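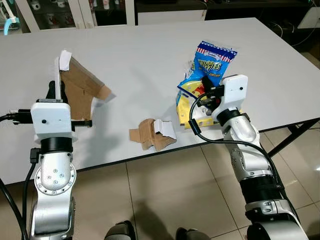

Minutes taken by Nisreen Saab, secretary

Loltano Street Tenants' Association
March meeting, 7:00 p.m., ground floor room

Chair: Suha Saliba
Apologies: Dena Darwish

1. Last minutes
Approved with one change. The hallway light on the second landing was reported in January, and the minutes had February.

2. Heating
Suha has spoken to Panorik, the managing agent, twice. They say the boiler valve is on order and gave no delivery date. Tenants on the top floor still have no heat before 9 a.m. Agreed to write again, this time with a list of the apartments affected. Nisreen to draft, Suha to sign.

3. Laundry room
The price of a wash goes up to $2 next month. Several people objected – the left-hand dryer has been out of order all winter. Motion to ask Panorik to hold the old price until the dryer is fixed. Carried, one against.

4. Money
Balance is $962. The insurance payment of $100 has gone out and is included in that figure. Agreed to spend up to $60 on a new lock for the bike store. Keys will be handed out by Suha once the lock is on. Anyone with a bike in there should put a name tag on it.

5. Trash
Cardboard is still being left beside the bins. New sign to go up by the side door. The question of an extra pickup was put off to the next meeting, when Dena should have the city's prices.

6. Other business
Request for a bench in the yard. No objection in principle. Nisreen to find out whether the lease allows it.

Meeting closed 8:25 p.m. Next meeting in April, same room.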